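Residue on Shared Study Tables After Three Wiping Methods

Group 3: Adoración Cabello, Hugo Palacios, Fasil Tilahun
Instructor: Tracey Staniforth
Submitted Apr 17, 2018

1. Purpose

The study rooms in Mottram Hall are used by many people in a day, and the tables are wiped by whoever has the room last. Users have no set method. The purpose of this project was to compare three ways of wiping a white tabletop and to find out which left the least visible residue for the least effort.

2. Materials

The tests used white rectangular tables from the study rooms, paper towels from the hall dispenser, a cotton dish cloth, and blue microfiber cloths. Tap water was applied from a spray bottle. No soap was used, as soap film would have been hard to tell apart from the test residue. The soil was a weak mix of instant coffee and sugar, spread with a foam brush and left to dry for 28 minutes.

3. Method

Each tabletop was divided into test areas along its edges and in the center. The corners were treated as separate areas after a first trial showed that people tend to turn the cloth before they reach them.

The wiper stood at a corner of the table and worked inward. One hand held the cloth and the other was free to rest on the table. An early draft of the procedure required the cloth to be folded in quarters. This was dropped because the people we watched in the study rooms bunched the cloth in the hand, and the test was meant to match normal use. Each area received 12 strokes. The cloth was then rinsed and wrung out, or the paper towel replaced.

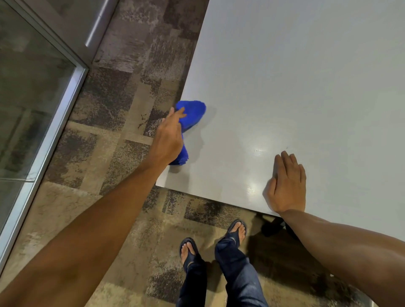 Figure 1. Wiping at the table corner with a bunched microfiber cloth, free hand flat near the front edge.

Residue was scored under a desk lamp held low to the surface. Under overhead light alone, glare hid light streaks and scores from different observers did not agree. Two observers scored each area from 0 (clean) to 5 (no change), and the mean was recorded. Crescencio Carrasco served as second observer and was not told which method had been used.

4. Results

Microfiber had the lowest mean score in the center and along the edges. Paper towels left lint and broke down before the last strokes. The cotton cloth removed most of the coffee but left a sugar film that could be felt with a fingertip.

Corners scored worse than centers for all three methods. The gap was smallest for microfiber. In 23 of the corner tests, the remaining residue was a narrow strip next to the edge of the table.

5. Sources of error

Hand pressure was not measured. The spray bottle delivered uneven amounts of water when it was less than half full. One tabletop had old scratches that held coffee, and its scores were left out of the means.

6. Further work

The tests should be repeated in June with a fixed weight on the cloth in place of hand pressure, and with the water measured by syringe.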